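The Best Thing About Our Robot Is What It Did to Thursdays

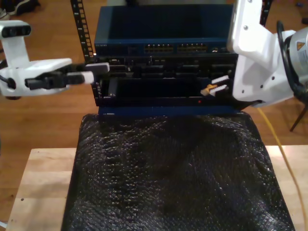 I have worked in network repair for 13 years, most of them at Olitlow, and I have never liked my job as much as I do now. We take in switches and chassis that other companies have given up on, get them running, and send them back out. It is fiddly work. The parts are small, the slots are deep, and your hands are always in somebody else's way. So when the two-armed setup arrived, I expected to spend a year cleaning up after it. Now I stand there with my coffee and watch one gripper with its white-padded fingers up in the stack while the other goes for a little orange-and-tan connector lower down, and I still get a kick out of it. I know how my wrist used to feel after an afternoon of that!

A lot of what gets written about automation at work is about who loses a job. That is a fair thing to worry about, and I worried about it. Seven of us worked the benches before and seven of us work here today. I can't promise that for every shop. What I can tell you is how the days have changed, and I think that deserves more attention than it gets.

Take Nyokabi Mollel. She was our fastest pair of hands, and for years that meant she got the dullest work, because fast people always do. Our record order was 256 ports to check for one customer, Metwally, and she did most of them herself. These days she teaches the arms new jobs and decides which ones they shouldn't have. She has opinions about cable slack that she never had time to share before, and they are good opinions. Two of them are now how we do things.

Gyu-bin Baek had a rougher time. He liked the quiet of repeat work - headphones on, same motion, home by 4 - and he told our manager so in plain words. I think he was right to say it. Some people rest inside a routine, and when you hand the routine to a machine you are taking something from them. We worked out a split where he keeps the older Kustari units, start to finish. He seems happier. He also fixes the gripper pads when they wear, which he claims is a favor.

My one real complaint is about pay. If the job now asks for judgment all day long, the paycheck should say so, and ours took until August to catch up. Any owner reading this: do that part first. Then bring in the arms, and let the bench people pick what goes to them. We know which jobs hurt.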